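Mikaro Bühnenmolton 300

Ein Vorhangstoff, auf den sich unser Theater seit fünf Spielzeiten verlässt, und jetzt gibt es ihn endlich auch fertig konfektioniert! Der Mikaro 300 ist ein schwerer Baumwollmolton mit 300 g/m², beidseitig geraut, schwer entflammbar ausgerüstet. Er fällt wunderbar ruhig, schluckt Streulicht und nimmt nebenbei auch noch den Hall aus kleinen Spielstätten (im Kellertheater Girimero war das eine richtige Wohltat).

Perihan Çetinkaya näht jede Bahn in der Werkstatt Dağdelen: oben Gurtband mit Ösen, unten ein Hohlsaum für Kette oder Rohr.

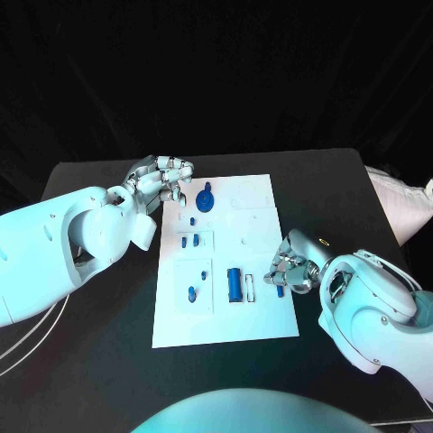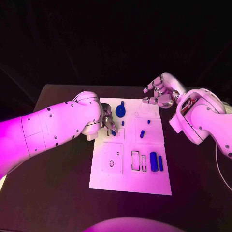
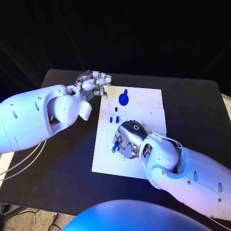 Technische Daten

Material: 100 % Baumwolle
Gewicht: 300 g/m²
Farben: Schwarz, Nachtblau, Weinrot
Ösenabstand: 17 cm
Artikelnummer: 208

Pflege und Lagerung

Bitte nur ausbürsten oder absaugen, denn Wasser löst die Flammschutzausrüstung. Am liebsten liegt der Stoff locker gerollt, Legefalten hängen sich aber über Nacht meist aus. Nachtblau ist ab September wieder lieferbar.

Muster und Sondermaße: Şengül Uysal, Bühnenbedarf Stamov

Stand: 2019-04-03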